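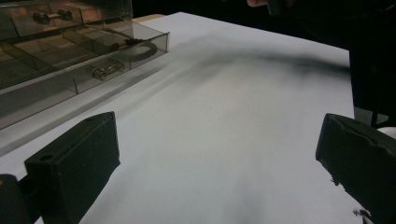

What are we opening the season with? The Prerel Street Fire, the silent one, with the live piano, on the first Monday in February.

Brirnlow Film Society, minutes of the planning meeting
3 min read

I'm typing these up the same night while my handwriting still makes sense to me, so forgive the rambling. We started at 7 and had a good turnout. Mahnaz Mahmoudi chaired, I took notes, and the last minutes were passed once I'd fixed the spelling of Wendon (sorry, Wendon people!).

Opening night. We went back and forth on this for a good half hour. I was all for starting with one of the big biblical pictures, because I love a parting sea and a cast of thousands as much as anyone, but the running time scared people off. The Prerel Street Fire runs 655 feet per reel on the old print, or so the catalog says, and I have no idea what that means in minutes. Mahnaz does, and she told us we'd be out by ten. It went to a vote and the silent won easily. I voted for the sea. I'm fine about it.

Piano. Our pianist from last year can do it and wants the same fee as before, plus a ride home. Agreed. She'd also like to see the movie first this time, which seems more than fair after the comedy where she played a funeral march over the pie fight.

The Wendon. Mahnaz has been talking to the theater about letting us have the main house in place of the upstairs room. It would cost us $900 for the night. There was a lot of sighing at that! Upstairs is free, but the chairs are awful and you can hear the popcorn machine all the way through the quiet parts. We agreed to take the main house for opening night only and go back upstairs for the rest of the season. I'm to call the manager and ask if the price includes the projectionist, and if it doesn't, I'm to ask again more nicely.
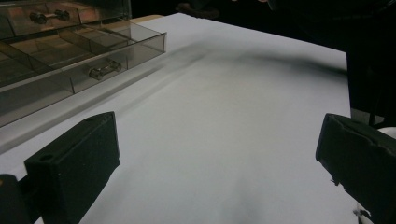
On tickets, we're keeping the price where it was and selling up to 50 season passes. Last year's passes ran out before half of our own members had bought one (me included, which was embarrassing), so members get the first week to themselves. After that it's open to anyone. Mahnaz will do the wording for the newsletter and I'll print it.

The Farahani double bill. This is the one I'm really excited about. We've been offered two of the early Farahani melodramas, The Orchard Wife and Late Ferry, and we can show both on one evening with a break for coffee in between. There's a question over the subtitles on Late Ferry. The copy we watched had whole speeches where the screen said only "he agrees," and he clearly didn't. I've asked the distributor for a different version and haven't heard back. If nothing better comes, we'll show The Orchard Wife alone and fill the second half with shorts. A couple of people wanted to do that anyway, and I've written down that I disagree with them.

Program notes. Long talk about how long they should be. I wrote 4 pages last time on color processes and I gather they were not widely read. We settled on one page per movie, with the cast list on the back in bigger type. I'll do the silent, Mahnaz will do both Farahanis.

Talk before the movie. Somebody suggested a short introduction at each screening. Fine by me, as long as it stays short and doesn't give away the ending, which happened twice last season with the same thriller. We'll try it at opening night and see how people take to it.

Other business. The banner is still missing. The coffee urn leaks and we're borrowing one until we can get a new one. There was a request for a Western, any Western, and I said I'd put together a list for next time.

We finished at 8:40. Next meeting is same place, same time, and whoever took my blue umbrella, please bring it along.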